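# An afternoon at the Grollberg arcade open day

May 10, 2020

I went to this back in December and then let my notes sit in a jacket pocket until I finally had nothing better to do than type them up.

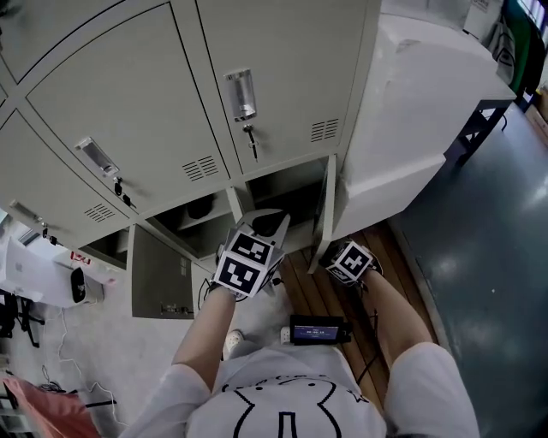 Lợi Hầu told me in the line outside that I should skip the racing games completely and head straight for the back hall, where the old shooters are, before the kids found them. I said I liked racing games. Lợi Hầu said everybody likes racing games, and that was the problem.

So, some background. Grollberg is a big old arcade on the edge of Drurnach, two floors and a basement, and once a year they open up the repair shop and the storage area and let you play pretty much everything, including the stuff that's normally unplugged with a sheet over it. I'd been meaning to go for ages. The 196 bus drops you right across the street, except the driver calls the stop by its old name, so I rode on to the next one and had to walk back through a parking lot the size of a small country.

Getting in cost 18, and for that you got a wristband and a paper map. Tokens were extra. I bought 100 of them in a plastic cup because the guy ahead of me did and I panicked. (I came home with most of a pocketful. They're in the drawer with the batteries now.)

I did go to the back hall first, and okay, Lợi Hầu was right. There's a whole row of light gun cabinets back there, and the crown jewel is Girka, which I had only ever seen in grainy videos. It's a two-player thing where you defend a lighthouse from what I can only describe as angry furniture. Wardrobes come up the stairs at you. There's a boss that's a piano. The screen glows so hard it made my eyes water, the gun kicks like a mule, and the voice acting sounds like somebody reading a parking ticket in a wind tunnel – I loved every second of it!

I lasted two levels. A girl who could barely see over the cabinet took over the other gun and carried me to the piano, and then she looked at my score, which was 244, and very kindly said nothing. Hers had a lot more digits.

The repair shop tour was the part I'd really come for. They took us down to the basement in small groups and you got to stand around a workbench while one of the techs had a monitor chassis open and talked about capacitors. I don't know a thing about capacitors, but I could have listened all day. She told us the hardest thing to replace these days is the tube itself, and that they'll buy a dead cabinet for a game they don't even want if the screen's still good. Then somebody asked why they don't just put in flat panels, and you could feel the temperature drop. Her answer was that the light guns wouldn't work on those, and also no.

She had a shelf of joysticks sorted by how clicky they are. We all got to click them. My favorite was one from the middle of the shelf, sort of a soft clack, like a good pen. The man next to me liked the stiff ones and we had a short, polite disagreement.

Upstairs there was a tournament going on for Kao, which is a puzzle game with falling fish. You sort them by color into buckets and if a bucket tips over, the cat on the side of the screen starts laughing at you. It's a very mean cat. I thought I'd watch for a couple of minutes and get a sandwich, and I ended up standing there through both semifinals with my coat on. The final went to sudden death, the whole crowd was doing the cat laugh, and the guy who lost shook hands and then went over and patted the cabinet on the side. The winner got a stuffed fish.

Things I didn't love: the food. It was one counter for the entire building, they'd run out of everything but nachos by the time I got there, and you can't touch a joystick after nachos (there was a sign about it, and a person enforcing the sign). It also gets loud. I mean really loud, all the attract modes going at once, and by late afternoon I'd drifted out to the stairwell just to hear myself think. Bring earplugs if you're sensitive to that. And the map is drawn upside down compared to the way you walk in, so I went to the pinball room twice while looking for the restroom.

Pinball, by the way, deserved more time than I gave it. I only played one table, the one with the circus ramp, and the left flipper was a little sleepy. There was a clipboard hanging there for reporting that kind of thing, so I wrote it down, and a tech came by with a screwdriver before I'd finished my last ball. That's service.

On my way out I did play one racing game. I sat in the bright red one by the door with the steering wheel that fights back, used up five tokens, and came in last every single time. Lợi Hầu walked past during the fourth race, stopped, and got into the seat next to mine. We both hit the same hay bale.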